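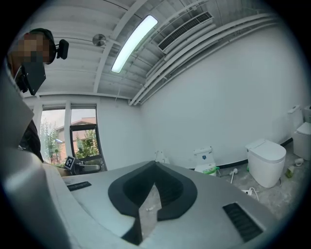 06/09/2019

I finally have a free evening, so let me tell you about the best weekend of competitive gaming I have ever sat through in person! If you've been reading for a while you know I fell hard for Rocket League last winter, and you know my team is Vellau, who finished dead last in the spring group and then went and picked up two players I had never heard of.

Well. They won the Moneo Open. They came through the losers bracket to do it, and I lost my voice somewhere in the semifinal and still don't have all of it back.

The venue was the Barus, an old movie theater with the seats still in it, which means you get an honest-to-goodness big screen and a place to put your soda. I paid 39 dollars for the two-day pass and would have paid more (please don't tell the organizers). The sound was great too. When a ball comes off the crossbar in there you feel it in your ribs.

Day one was rough. Vellau dropped their opening series in straight games to Ó Riain, the Irish squad, and it wasn't close. Ó Riain rotate so quickly that there's always a third player sitting behind the play, waiting, and every time we cleared the ball it came right back over our heads. I went out for a burrito and seriously thought about driving home.

I'm so glad I stayed, because the losers bracket is where this team woke up. They stopped chasing. All spring they'd been sending two cars into the corner after the same ball, and now one would go and the other would peel off and grab boost on the way back. It sounds like a tiny thing, but suddenly they had somebody home on every counterattack. They gave up 2 goals in the whole quarterfinal series.

The semifinal went to the last game and into overtime, and overtime went on forever. People were standing on the stairs. Then our new striker took a pass off the back wall with 30 boost left in the tank, got upside down, and tapped it in at the near post. I hugged a stranger in an opposing jersey. He was very nice about it.

And then it was Ó Riain again in the final – of course it was! The bracket reset rule meant we had to beat them twice, and I figured we'd run out of gas. We took the first set in six games. In the second, we were down a goal in the deciding game with 57 seconds on the clock, and I had my hat over my eyes, so I heard the equalizer before I saw it. The winner came straight off the next kickoff. I've watched it back on my phone more times than I'd like to admit and I still think the goalie has it covered.

A couple of gripes. The breaks between series were too long on the first day, and the merch table had run out of everything but kids' sizes by lunch.

The league starts back up in July, and I've already put the opening matches on the kitchen calendar. If anybody wants to come over and watch, I have a decent couch and I make a pretty good queso.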